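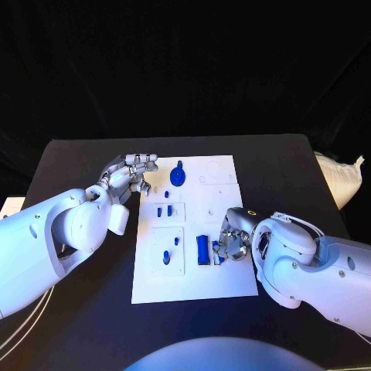 I've had the Tukia folding workbench in my garage since March, and I've put it through enough small jobs by now to have opinions (my family would say too many opinions). I bought it to replace a wobbly old card table where I fix toys, lamps, drawer pulls and whatever else gets left on the kitchen counter with a sad little note.

Setup took me 15 minutes, and most of that was hunting for the hex key, which had been taped under the top the whole time! The legs lock with a good solid click. I leaned on it hard, then sawed on it, and it barely moved. My old Vultholm bench was heavier and still managed to creep across the floor every time I planed a board.
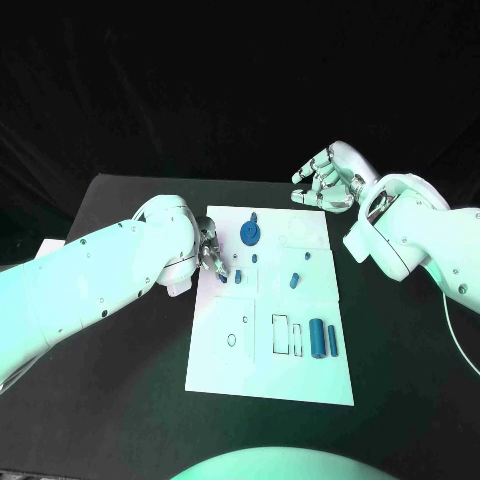 The height is where I fell for it. There are 4 settings, and the tallest one lets me work standing up without that ache between the shoulders. I can go a whole Tuesday evening out there with the radio on and come in feeling fine.

Now the grumbles. The top scratches if you so much as look at it, so put something down before you start. The 2 plastic clamps that come with it are weak, and I swapped mine for a metal pair after a week. The shelf underneath is handy but shallow, and a full-size drill case hangs out the front, right at shin height. Ask my shin.

Would I buy it again? Yes, gladly, though I'd wait for a sale. It gets 4 stars from me, and I'd hand over the last one if they'd just fix those clamps.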